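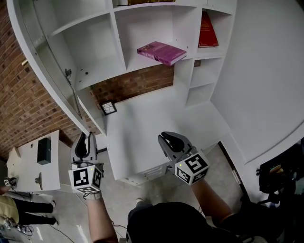 Two soft-jaw hand grippers at the bookshelf, Dilik office.

About Borkari

Borkari compares grippers for people who are about to buy grippers. We also do arms, cameras and controllers, but grippers are what start the arguments, so that is what fills the calendar.

We opened in Dilik in July with 2 benches and a spreadsheet. The spreadsheet now has 2744 rows. The benches are the same benches.

Our standard test is called Giva. It runs 200 picks per gripper, with books, boxes, picture frames and anything else a normal room leaves lying on a shelf. Hardcovers lying flat are the least popular item with every gripper we have tried. Hand-held units go through the same list as arm-mounted ones, and a person does the walking.

So far 91 grippers have been through Giva. Some did very well. A few were described to us as "universal" and we have kept the brochures.

We don't sell hardware and we don't take a cut from anyone who does. Makers get their results on the same day as customers, which has made for some lively Mondays. If you think your score is wrong, send a second unit and we will run it again for free. The second score gets published too.

Reports cover grip, slip, jaw wear and how long setup took compared with what the manual promised.

We share a building with Abbasi, who make controllers. Their controllers get tested like everyone else's. They still say hello in the hallway, mostly.

Visits by appointment. Bring something awkward to pick up.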